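Speaker notes: The grip that wasn't
Ngan-ling Sin, Flulitz
Flonunberg workshop evening

Opening

Hello everyone, thank you for having me, and thank you to whoever put the good biscuits at the back. Give people a moment to sit down. Mention that questions are welcome as we go along, because I do ramble and it helps to be pulled up.

Say who we are. Flulitz takes retired servers apart and pulls out the pieces that can go around again: processors, memory, cards, the odd power supply. We have a robot cell for the fiddly bench work, which everyone on the team calls Clorance (the name was on the crate the table came in, and it stuck). I look after the grippers and the fixtures, so when something gets dropped, I'm the one who gets the message.

Tonight is about a fault we had last winter, how long we looked in the wrong spot, and the afternoon when it stopped being a nuisance and became a safety matter. I've told this story a few times over lunch and I always leave out the embarrassing bits, so I've written them down this time.

The ordinary job

Talk through the job slowly, since some people here come from packaging and won't have seen a server with its lid off. The arm comes in over the open chassis, the fingers close on a part, it lifts straight up, and it goes across to the fixture. Cards first, if they're in the way. Processors are the ones we fuss over, and the socket underneath is even more delicate than the chip. Brush those little contacts with anything hard and the board goes in the scrap pile.
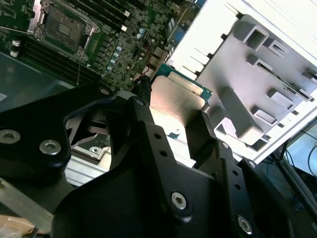

The thing I'd like people to keep in their heads is how little room there is. On a warehouse job, if you're out by the width of a pencil line, you still get your box. In a chassis you've got slots on one side, latches on another, and a wire somebody routed by hand years ago and never thought about again. Every model is different, and two of the same model can be different if they were repaired along the way.

By the time the trouble started we had put 447 machines through the cell and were feeling rather pleased with ourselves. (Pause here, let them enjoy it.)

What went wrong

The first sign was a chip that didn't arrive. The log said picked, the log said placed, and the holder on the fixture had nothing in it. We found it on the floor of the chassis, under the edge of the board. Fine, one drop, these things happen. I wrote it up and we carried on.

Then it happened again, and then the opposite happened, where the log said the grip had failed and the fingers were holding a processor perfectly well. That one annoyed me more than the drops did. A machine that is wrong in one direction you can live with for a bit. Once it's wrong both ways, you can't believe anything on the screen.

Our check for "I've got it" was the motor current. The fingers close, they meet something, the current goes up, the software says held. It had worked for almost 3,000 picks and I had stopped thinking of it as a guess.

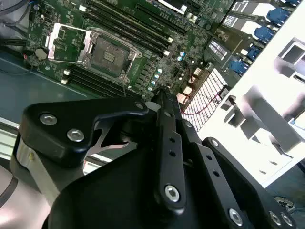
So we went looking. We blamed the camera calibration first, and I'm sorry to say we spent the better part of a fortnight on it. We redid the targets, we redid the lighting, Choi very kindly lent us a better calibration plate, and the picks got a tiny bit prettier and no more reliable. I'd tell my younger self to go and put a hand on the mechanism before opening the laptop.

When I finally did, with the power off, one of the finger pivots was stiff. You could feel it catch part of the way through the stroke. Some fine grit had worked in, and a screw had been done up tighter than it should have been. I'm fairly sure that was me, in December, in a hurry to get away for the holidays. The pivot would bind, the current would rise, and the controller would decide it was holding a part when the fingers hadn't reached it yet. As for the false failures, I'd backed off a threshold to cure the drops, and my own cure had caused those.

(If someone asks about the grit: yes, it came out of the servers. They've been breathing dusty air for years. We vacuum them properly now.)

The afternoon of the safety matter

Slow down for this part.

On 15th July the cell went into a protective stop with the arm low over a board. A colleague did what we all used to do. She reset it, saw "no part held" on the screen, and reached in to move a cable out of the way. The controller believed it had nothing, so the recovery routine opened the fingers and drove them closed again to find home. There was a part in them. It came out sideways, and the fingers closed on the end of her glove.

She was all right. A pinched glove and a fright, and she has let me tell this on the condition that I say the tea I made her afterwards was terrible. But the arm was in a state where we had told people it was safe to reach in, and the thing telling them so was the same signal we already knew was lying. We had a pile of drop reports by then, and I'd filed every one of them under quality. I'd like to stay on that for a minute, because I think it's the part other workshops could use. 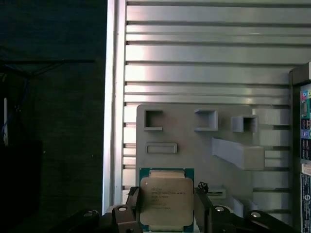

What we changed

We no longer let the motor current decide on its own. The finger position has to agree with it. A processor has a known width, and if the fingers have stopped somewhere that isn't that width, the arm holds still and asks for a person.

Homing after a stop is now a separate button, outside the reach of anyone with an arm in the cell, and it won't work with the gate open. That took a morning to wire. I could have done it the year before.

Pivots get moved by hand at the start of each shift, power off and locked. It's a bit of a ritual now and people quite like it. We've got a torque driver on a string next to the bench, and I'm not allowed to use any other one.

And drop reports go to the same list as the safety reports. It makes the list longer. Our manager grumbled about that, and then read it, and stopped.

Since the changes we've done 651 processor picks with 2 drops, both of them caught by the width check and both on the same model, with a heat spreader that still had a smear of old paste on it. I'm working on that one, and if anybody has a kind way of cleaning paste off before the pick, please find me at the break.

Things to have ready for questions

Why not a vacuum cup? We tried, and the paste beats it. Happy to go into this at length, so somebody watch the clock.

Did we lose any boards? Yes, a few sockets during the bad weeks. I keep one on my desk and I've brought it along, it can be passed around, mind the edges.

Would we share the recovery routine? Yes, leave an address on the sheet by the door and I'll send it with the wiring sketch.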